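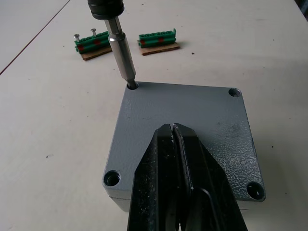

**Prurdale** is a British television drama serial set in a cottage hospital in the market town of the same name. It was made by the production company Ragnarsson and ran for three series, with a single feature-length episode shown after the second. The serial mixes self-contained medical cases with longer plots about the staff and the running of the hospital.

## Premise

The hospital at Prurdale serves a wide farming district and has two wards, a minor injuries room and a small operating theatre. Serious cases have to be sent by road to the general hospital at Tromolham, and the length of that journey is a regular source of tension. In the first series the health board proposes to close the theatre and move its work to Tromolham. The proposal is withdrawn in the final episode but returns in a different form in the third series.

Most episodes follow two patients. One case is normally settled within the hour, while the other may continue over several weeks. Scenes away from the hospital are limited to the ambulance station, the staff lodgings and the town square.

## Production

Exteriors were filmed in Edby, where a disused school stood in for the hospital. The wards and corridors were built as a connected set, so that actors could be followed from the entrance to the theatre without a cut. The lodgings were at first filmed in a private house in Edby and were rebuilt on the studio floor for the second series, with a slightly different staircase.

Each series was filmed between February and June. Episodes were made in pairs, with one director and one crew responsible for both - an arrangement that allowed scenes sharing a location to be filmed together. Scripts were read by a nursing adviser and a surgical adviser before rehearsal.

Music is used sparingly. The title theme, for piano and strings, was shortened after the first series, and no background music is heard in scenes set in the theatre.

## Episodes

| Series | Episodes | Main continuing plot |
|---|---|---|
| 1 | 7 | Proposed closure of the theatre |
| Series 2 | 7 | Inquiry into a prescribing error |
| Feature-length episode | 1 | Flooding of the Tromolham road |
| Series 3 | 7 | Merger with Tromolham |

The second series ends with the ward sister's resignation and an ambulance missing on the moor road. The feature-length episode takes up the story on the same night and settles the fate of the crew, but leaves the resignation open. She is back at work when the third series begins, and a short exchange in its second episode establishes that her letter was never forwarded.

## Ending

The last episode shows the final day of the hospital under its own management. The theatre is kept for day surgery and one ward closes. The closing shot, of the night porter changing the notice at the gate, repeats the opening shot of the first series from the opposite side of the road.

## Home release

All three series were issued on disc, first separately and then as a boxed set. The feature-length episode is placed with the second series in the set. The separate discs of the first series carry the original, longer titles - the boxed set uses the shortened version throughout.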